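Falha de preensão por deriva de força

A falha de preensão por deriva de força é um defeito de garras robóticas de dois dedos em que a força aplicada ao objeto se afasta do valor comandado sem que o controlador registre erro. O caso mais citado na documentação interna do laboratório de Trollasham é o da garra Vernen, retirada de operação em junho depois de uma série de quedas e esmagamentos durante tarefas com objetos leves.

Histórico

A célula de manipulação de Trollasham foi montada para tarefas domésticas simples: recolher, transferir e arrumar objetos sobre uma mesa. O software de controle, chamado Horobets, estimava a força de preensão a partir da corrente do motor. Nos primeiros 600 ciclos não houve registro de anomalia. Nos 72 seguintes, a garra deixou cair objetos em 20 ocasiões e deformou vários outros, entre eles copos de papel e hastes de flores artificiais.

O sistema de supervisão classificou todas as tentativas como normais. A divergência só foi percebida na comparação entre os registros da garra e os vídeos de pulso.

Causa

A análise apontou dois fatores combinados. O primeiro foi o desgaste da guia linear de um dos dedos, que aumentou o atrito e, com ele, a corrente necessária para fechar a garra. O Horobets interpretava essa corrente adicional como força de contato e interrompia o fechamento antes da hora. O segundo foi uma rotina de compensação, ativada após cada queda, que elevava o limite de força em até 40 por cento — valor mantido em memória mesmo depois da troca de objeto.

O resultado era um comportamento alternado: preensão insuficiente, queda, compensação excessiva e esmagamento.

Objetos afetados

Objetos rígidos e de seção constante quase não apresentaram problemas. Os mais sensíveis foram os de geometria irregular, em especial ramos e feixes, nos quais a área de contato muda conforme a posição dos dedos. Nesses casos, uma haste lateral pode ainda alcançar peças próximas e derrubá-las durante o deslocamento do braço.
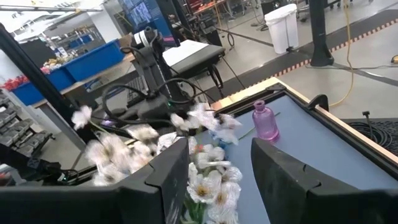

Flores artificiais brancas presas entre os dedos de uma garra; sobre a mesa, um pequeno frasco rosa-arroxeado.

Medidas corretivas

A guia foi substituída e a compensação passou a ser zerada a cada novo objeto. A oficina Nollodska, responsável pela manutenção, acrescentou um teste de fechamento em vazio no início de cada turno, com a corrente medida servindo de referência para o atrito. Se o valor sai da faixa, a célula não entra em modo automático.

Continua em aberto a instalação de sensores de força nos próprios dedos, que dispensaria a estimativa por corrente.

Ver também: calibração de garras; parada segura; detecção de escorregamento

14 compartilhamentos · 3 comentários

Contato | Direitos autorais | Voltar ao topo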